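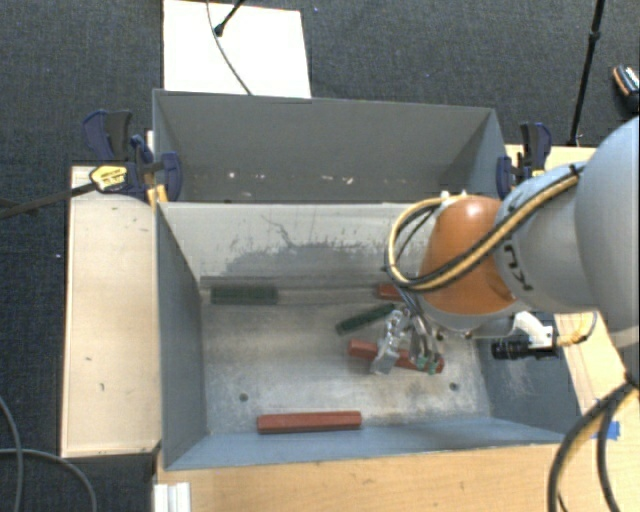
Attachment 1: gray bin with red and green blocks

From: Siyabonga Venter
To: Hulenska Puzzle and Board Game Makers list
Subject: Re: [makers] Sorting game for the spring swap - colors?

Hi everyone,

What a great thread to come back to! I read the whole thing over breakfast and then let my eggs go cold because I had to go try out the rules.

On 12:40 PM, Joubert wrote:
> I have 200 blanks cut and sanded, all the same size, and I'd like to
> settle on colors before I buy paint. The rules as they stand have each
> player building a path across the board, and you may only touch your
> own color at a corner. Four colors felt crowded when we played it in
> Clisham. Should I drop to two? Also, is the scoring too fiddly? One of
> our games ended 100 to 96 and we had to add it up three times.

Two colors, yes, please. I played five rounds last night with my daughter and then two more against myself, and with two colors you can finally see what the other person is up to. With four I was always guessing. Brick red and dark green look lovely side by side, but please try them under a lamp in the evening first. My brother-in-law can't tell red from green very well, so for our set I'd cut a little notch in one end of the greens. Takes no time with a small file, and you can feel it with your thumb, which is a treat in itself.

The corner rule is the best thing in the game. Don't touch it! I had one round where I was sure I'd lost, and then a single piece in the middle blocked her whole left side. She demanded a rematch on the spot.

Scoring - I'd drop the bonus for the longest path and keep one point per square covered. We tried it that way and our totals stayed small enough to keep in our heads. If you want something for the longest path, use it to break ties.

A few smaller things:

The starting squares favor whoever goes first. Try letting the second player place two pieces on their first turn.

Page 2 of the rules says "adjacent" and page 3 says "next to". Are those the same? We argued.

I can bring a spare board from Flalville to the swap in April, plus cloth bags if anyone wants them for drawing pieces.

Has anyone tried it with three players yet? I'm dying to know if it falls apart.

Siyabonga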